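Sze-wing Chien had the bench to herself until noon, when the Parkiddale fingers had to go back in their case and onto the van.

She had 20 pulls left to run. The Brindon fingers had already done theirs in August, on the same arm with the same wrist camera, and the numbers were taped to the side of the controller where Leon had left them. He had written the misses in red. There were more of them than he had hoped, and he had pressed hard with the pen.

"You could call it now," he said from the door. He had his coat on. "They're close enough."

"I haven't done the mug."

"It's a mug."

"It's the one they ask about."

He came in anyway and sat on the stool with the bad leg. Leon had picked the Brindon set back in the spring, against her advice, and had told Geraghty in writing that it would hold for 1000 cycles before the pads needed changing. The pads had gone at 69. He had not mentioned it since, and she had not either, but the old pads were still in a cup on the shelf.

She homed the arm and started again. On the second pull the fingers came down beside the handle, closed, and slid up the outside with a squeak. The mug turned a little and stayed where it was. She wrote it down as a miss.

"Approach was off," Leon said. "That's the camera. You can't put that on the fingers."

"Same camera you had."

"I know it's the same camera."

She changed nothing and ran the third. It went up, hung over the table, and came down where it was supposed to. The fourth did too. Leon took his coat off and laid it over his knees. On the fifth the wrist image froze for a second, and she had her hand on the stop button before it came back.

"Did you hit it?"

"No."

"I would have hit it."

They worked without talking much after that. He read out the joint load and she wrote. When the van driver called up from the yard she asked him for 5 minutes and took fifteen. The last pull was a good one. She added the column twice, because the first time she had wanted it to come out a certain way.

Leon looked at the total over her shoulder. Then he peeled his own sheet off the controller, folded it and put it in his shirt pocket.

"I'll tell Geraghty," he said. "It should be me."

He carried the case down to the van. She shut off the air, sat at the old computer by the window and opened the group's page, which had not been touched since before the summer.
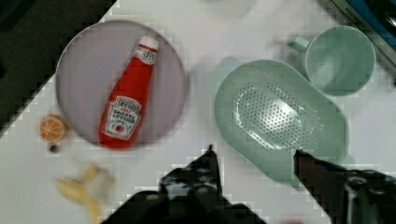 **Holtside Works - Handling and Grippers Group**

September 11, 2022

Wrist camera view with the black pointed fingers, right tip at the rim of the green colander. The ketchup bottle is lying on its plate and the mug is farther back. Picture breaks up a little around the edges and the banana is smeared. We would like a better camera before the next comparison.

Parkiddale fingers did better than Brindon on the mug. Pad wear on the Parkiddale set is still open - we need them for longer than one morning. Full sheets are in the gray cabinet, both sets.

Tests run by S. Chien and L. Abbot.

She read it through, moved his name in front of hers, and then moved it back. Down in the yard he was still talking to the driver, one hand on the van door.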